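In defense of crushing the carton

My mother-in-law rinses hers, opens out the flaps and dries it on the rack like a dinner plate. My neighbor Hywel Pritchard tosses his in the bin still standing up proud, full of air. I squash mine, and I've been getting grief about it for years, so let me make my case.
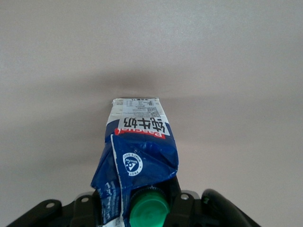

By Trudy Brunton
Feb 23, 2020

A milk carton is mostly nothing once the milk's gone. Two of them left whole will fill our kitchen bin, and then somebody (me) is out by the trash cans in slippers. Squeeze the sides in, fold what wants to fold, and you've got room for the rest of the week. It's also deeply satisfying – that crunch! – and I won't pretend that isn't half the reason.

Check your local rules, obviously. Our hauler in Fajardo takes them flattened with the cap on, but my friend Angelica Manalastas lives 2 miles over and hers wants the cap off. Go figure.

What I really can't stand is the carton that hangs around. You pour, you set it down, you wander off with your coffee, and there it sits until lunch. A table should go back to being a table! I don't need mine bare, a little something up at the far end is fine by me, but I want a big clear stretch where I can plunk down a newspaper and both elbows.

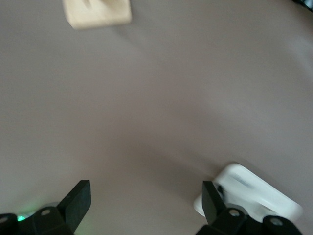
Plenty of elbow room.

Nestor Tan, who I've shared an office kitchen with since September, thinks I'm a fusspot. His view is that milk belongs next to the mug for as long as there's a chance of a second cup. And okay, I see it. Nobody likes getting up again. 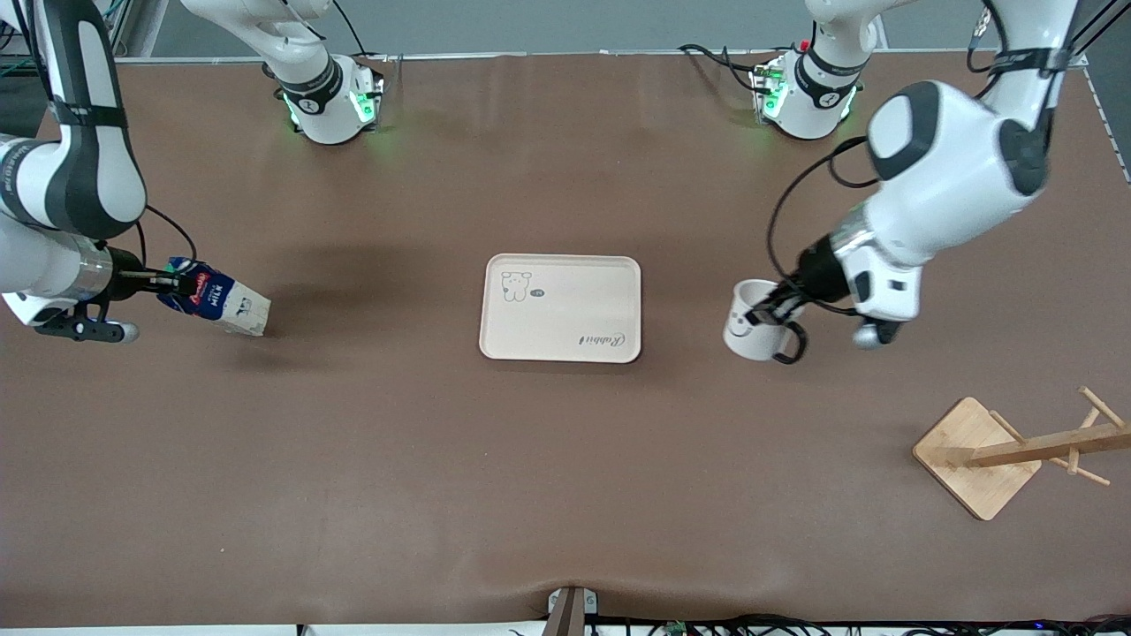 But a second cup takes a minute to pour, and the milk can go home to the fridge right after. Mug in one hand, carton in the other, one trip. I've timed Nestor's way as well, and he still ends up walking to the fridge, only later and grumpier, and with a ring on the table to wipe up.

So squash it, wipe the table, and drink your coffee while it's hot. Hywel, I'm looking at your bin.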